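Search this site Go

Desktop computer case

A desktop computer case is the box which holds the main parts of a personal computer. It protects the parts from dust and gives them a path for air. Most cases are made from steel, and a removable side panel gives access to the inside.

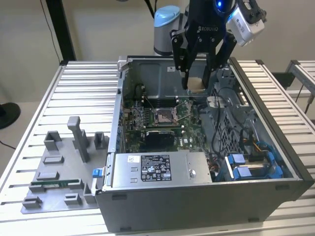
The layout of a case follows the size of its motherboard. Small cases are popular in offices, but they leave less space for cables and for extra drives. In the town of Skosgate, the firm Pruvent produced 4,000 small cases in its first year, and each of them weighed 9 kilograms.

Old cases are often collected for their metal. Before recycling, the battery and the drives must be taken out, and the panels are sorted by material. 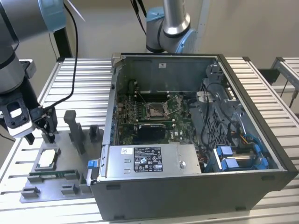

A computer case on a work surface.

The standard sizes have changed little, so an old case can often receive a newer board.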